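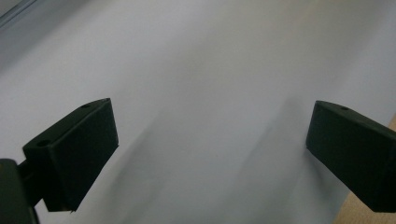

HSK 30: Care of Household Surfaces
Meltholm Extension, Room 901
Handout 5: Pale Worktops

Read before Saturday. Bring a cotton cloth you don't love.

1. Why pale

People choose a white or light gray top because it looks clean. It looks clean in the showroom, where no one has ever made toast. At home the same top reports every crumb, every coffee ring and the full travel history of a beet. A speckled brown top may be far dirtier and will keep quiet about it. For this course we prefer the surface that tells on you.

2. Looking before wiping

Most students wipe first and look afterward, then wonder why the gray patch hasn't moved. Often it's a shadow. Pale tops are seldom the same white from one side to the other, and a spot that seems dingy from the sink may be perfectly bright from the doorway. Change where you stand. If the patch moves with you, put the cloth down.

Next, bend until your eye is nearly level with the top and look toward the window. Streaks, dried drips and greasy handprints show up at this angle and more or less vanish when you straighten up. Your mother-in-law is presumably taller than this, but she will bend too.

Terms for the quiz:
Soil: anything that doesn't belong there and comes off.
Stain: anything that doesn't belong there and has settled in.
Film: what is left by the product you bought to remove soil.
Etching: damage to the finish. Cleaning it harder makes more of it.

3. The ordinary wipe

Lift things off. Going around the toaster is decorating.
Brush crumbs into your hand or a dustpan. The floor is also a surface and is covered in Handout 8.
Wring the cloth until it stops dripping.
Work from the back edge to the front in overlapping passes, turning to a clean fold when the one you have goes gray.
Rinse with plain water on a second cloth, then dry.

Drying is the step everyone skips, and it accounts for nearly all the streaks I'm asked about after class.

4. Products

In the lab we use Conilero, diluted as the label says. Last term one bench tried it at full strength on the theory that more is more. They spent the rest of the session rinsing. Dish soap in warm water does the same job on everyday soil and smells less like a swimming pool.

Know what the top is made of before you try anything stronger. Vinegar is fine on many plastics and a small disaster on marble. Abrasive powder takes off stains along with the shine, and the dull patch left behind will collect dirt faster than its neighbors. Test in a corner, preferably one behind the bread box.

5. For Saturday

Choose a pale surface at home and leave it alone for a day (some of you have a head start). Look at it in the morning and again under the evening lamp, and write down what you could see each time. Half a page is plenty.

Reading: Pondum workbook, chapter 8, on finishes. Skip the section on wax. The copies on the Ng shelf stay in the library, including the one currently in somebody's car.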